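Wurkis Playhouse, front of house walk-through
Sun 1 March, before the matinee of The Skerkance Bride

Lobby doors and ramp: OK. The left door still sticks a little, so give it a good friendly shove and please prop it before the crowd comes in!

Aisle lights: 24 checked, all working. So nice to write that after the February we had.

Seats, rows A to F: OK, apart from F5, where the arm wobbles. Taped off for today, and a note left for Pundov Seating.

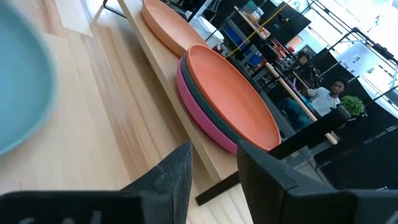

Plates on the raised wooden shelf board.

Fire extinguishers: OK, tags in date. The one by the box office had a coat hanging over it again (a lovely coat, but it can hang somewhere else).

Balcony: OK. The limit is 50 people, and ushers should stop there even when somebody asks very sweetly.

Backstage exit: NEEDS WORK. The Thampi scenery flats were leaning too close to the door. Moved them for now, but they want a proper home before the evening show.

Radios: channel 5, all charged.

Re-check the backstage exit at the half-hour call.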